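Ticket 117
Queue: Student projects / arm cell
Opened by: Paloma Benavides
Assigned to: Raimo Rantala
Date opened: March 24, 2024
Priority: Normal
Status: Closed, one item carried over
Project: Manley (cup and cube sorting, second-year automation module)

Summary
Gripper descends to the wrong point over the blue cup. Offset is always in the same direction, towards the back of the table. Red cup is not affected, or not enough to matter.

Reported by Paloma Benavides
The sorting program picks a cube, moves to the cup of the matching colour, descends to release height and opens. At the red cup the cube drops in. At the blue cup it catches the rim or lands behind it. Restarting the controller makes no difference. Slowing the approach makes no difference either. The program is the one we handed in for the November review with the cup positions updated. We have not changed the gripper settings.

Reply, Raimo Rantala
Please confirm the following before I look at the code:
Which tool definition is loaded?
Were the cup positions taught by hand or typed in?
Has the table been moved?
Does the error change if you swap the cups?

Reply, Paloma Benavides
Tool definition is "gripper_2". Positions were typed in from the sheet in the Trelorberg folder. Table has not been moved by us, can't speak for the other group. Swapped the cups: the red one now gets missed and the blue one is fine. So it goes with the position and has nothing to do with colour detection. Views of the cell attached.

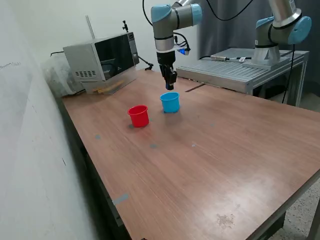
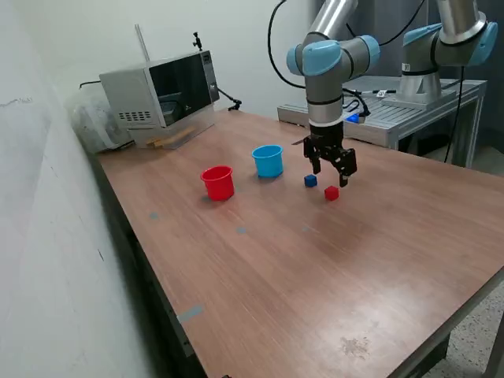
Cell with both cups on the table, red and blue.

Reply, Raimo Rantala
Swap test is useful, thank you. That rules out the colour thresholds, so leave them alone. Two possible causes left: the table frame in the program is rotated against the real table, or the far position on the sheet is wrong. A rotated frame would give a small error near the frame origin and a larger one further away, which fits what you have.

Do this with no cubes involved:
1. Jog to the frame origin at reduced speed, gripper closed. Stop above the surface and note the reading.
2. Jog along the table X axis only. Watch whether the fingertips stay parallel to the table edge.
3. Repeat along Y.
4. Send me the readings and the frame values from the program header.

Reply, Paloma Benavides
Done. Origin is good. Along X the fingertips drift towards the back, and the drift gets worse the further out I go. Along Y the same kind of drift, at right angles to the first. Height stays constant in both directions. Header says the frame is "table_old". There is also a "table" in the list, which none of us made.

Reply, Raimo Rantala
That is the fault. "table_old" dates from before the table was realigned for the Prilldale exercise. "table" is the current one. Your November copy still calls the old frame and the shared template was never corrected, so anyone who started from it will have the same problem. Change the call in the header and in the subroutine "place_cup". It is set separately in each, and if you change one only you will get a jump between approach and release. Run the first pass at low speed with a hand on the stop.

Reply, Paloma Benavides
Changed in both. Blue position is now good with the cups either way round. Ran 6 cycles, all cubes in the correct cup. One pick was off centre and the cube turned slightly as the fingers closed, but it still released properly. Is that a separate fault?

Reply, Raimo Rantala
Separate, and probably the pick angle. Your program always closes on the same heading whatever way the cube is lying. Either square the cubes up by hand when you set out, or read the angle from the vision result and pass it to the wrist. The second is worth marks under the Tshabalala criteria if you have time. Open a new ticket if you get stuck on it.

Resolution
Wrong table frame called in student program. Header and subroutine updated to "table".

Carried over
Shared template still to be corrected and "table_old" removed from the controller list (RR). Old position sheet to be withdrawn from the Trelorberg folder once both groups have confirmed they are not using it.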